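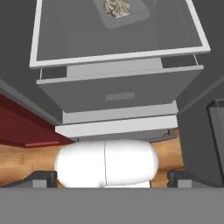
Image: Araceli Casado / Plalldale Ledger

PLALLDALE - When the town moved to separate food scrap pickup in December, every household was offered the same eight-liter caddy at a reduced price. It is the Kettani, a lidded bin with a carbon filter, and a lot of people have asked the Ledger whether it is worth having or whether an old bucket would do the job.

I used one in my kitchen for 80 days. There are three adults in the house and we cook most nights. The bin went out to the curb once a week with the green cart.

The Kettani has a steel outer shell and a plastic liner pail that lifts out by a wire handle. The lid is hinged at the back and stays up by itself, so you can scrape a plate with both hands. The filter sits in a slot under the lid and twists out a quarter turn. Setup took a few minutes, most of it spent peeling off the label.

Smell was the main thing people asked about. With the filter fresh, I noticed nothing with the lid shut, even with onion skins and fish in there. By week seven that had changed, and after a warm stretch with the heat turned up the kitchen had a sour smell in the mornings. A new filter fixed it. Replacements come in packs of 4 and the box says each one lasts three months. In our house that was too long.

Fruit flies got in once. The lid closes under its own weight and there is no latch or rubber seal, so a carrot top sticking out is enough to leave a gap. Emlyn Sayce, who lives on Brenport Road and picked up a caddy the same month I did, had the same problem and now puts a brick on his.

Cleaning is easy. The liner pail has rounded inside corners and coffee grounds rinse out of it. The shell is another matter. Liquid runs down between the two when you overfill, and the seam at the bottom of the shell holds on to it. I had to use an old toothbrush.

The compostable bags sold at the town hall are a little short for the pail and slide down when they get heavy. The Drudness bags from the hardware store fit better and cost more. Plain newspaper worked too, as long as the scraps were drained first.

Sorin Radulović, who runs the route for the town's hauler, said either kind of bag is accepted, but regular plastic is not, and carts with plastic in them are being tagged and left.

The finish has held up apart from some light scratches by the handle. The hinge is still tight.

For a household of one or two, the Kettani is a good buy at the town price. At full retail I would look for something with a latch. A larger family will be emptying it every day and might prefer a bigger pail.

The reduced price is for Plalldale residents only, one per address. Bring a utility bill to the transfer station office before 4 p.m.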